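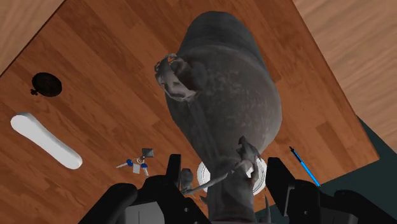 Gray figurine and reddish-brown plank tabletop, with paler wood flooring beyond.

Re-oiling a Plank Tabletop

Posted by Gebhard Bachmann, Dec 3, 2019

This procedure applies to solid wood tops that already carry a penetrating oil finish. It does not apply to varnish, lacquer or polyurethane. If you do not know which finish you have, do the test in the next section before you buy anything.

Identifying the existing finish

Put a few drops of water on a worn area and on an area that gets little use, such as the strip next to the wall. On a worn oil finish the water darkens the wood within a few minutes. On a film finish it stays in a bead until it evaporates. Then drag a fingernail across the underside of the edge. A film finish can often be lifted as a clear flake where it is already damaged. Oil does not flake.

A top that was waxed over oil will bead water like a film finish but will smear when rubbed with a cloth and a little mineral spirits. Remove all wax before continuing. Oil will not enter the wood through it.

Materials

Hardening oil, 300 ml. This covers a small dining table for three coats. I use Jevine clear; any hardening oil sold for interior furniture can be used in the same way.
Sandpaper in a medium and a fine grit, and a cork or rubber block.
Fine non-woven pad, white.
Lint-free cotton cloths. Old sheets work. Terry cloth does not.
Mineral spirits.
Nitrile gloves.
A metal can with a lid, half filled with water.

Preparing the surface

1. Clear the table and wipe it with a damp cloth and a little dish soap. Wipe again with clean water and leave the top to dry overnight.
2. Scrape out crumbs and dirt from the joints between planks with a wooden skewer. A metal tool will round over the edges of the joint.
3. Sand with the medium grit, with the grain, along the full length of the planks. Keep the block flat. Do not stop to work on a single stain, as this leaves a hollow that will show in low light.
4. Sand with the fine grit until the scratches from the first pass are gone. Check this with a lamp held close to the surface.
5. Vacuum with a soft brush, then wipe with a cloth dampened with mineral spirits. Any remaining scratches will show while the surface is wet.

Planks from different boards take up oil at different rates, and a slight difference in tone between neighbors is normal. Sanding one plank finer than the rest will make it lighter. Sand all of them to the same grit.

Applying the oil

Work at room temperature. My shop is kept at 19 °C and the drying times below refer to that. A colder room will lengthen them.

1. Stir the oil. Do not shake it.
2. Pour a small amount on the wood and spread it with a cloth, one or two planks at a time, from end to end.
3. Wait 20 minutes. Add oil to any areas that have turned dull.
4. Wipe off everything that has not been absorbed. The surface should feel dry to a gloved hand. Oil left standing will turn sticky and will have to be removed with mineral spirits and the pad.
5. Run a folded corner of cloth along each joint. Oil collects there and bleeds back out over the next few hours, so check the joints again before you leave the room.
6. Let the coat dry overnight.

Rub lightly with the white pad, remove the dust and repeat. The second and third coats need much less oil than the first. End grain is the exception and should be oiled until it stops drinking.

Coat the underside at least once. A top that is sealed on one face only is more likely to cup.

Disposing of the cloths

Cloths soaked in hardening oil can heat up and catch fire without a flame. Put each one in the water can as soon as you are done with it, close the lid, and take the can to a hazardous waste drop-off. Do not leave cloths folded or in a pile.

Curing and use

Light use is fine after the last coat has dried for a full day. Keep water, hot dishes and tablecloths off the surface for two weeks. Put felt under ornaments, lamps and vases, and lift them when you move them.

Correction, March: Roswitha Gisler pointed out that the first version of this page left out the wax test. It has been added under Identifying the existing finish.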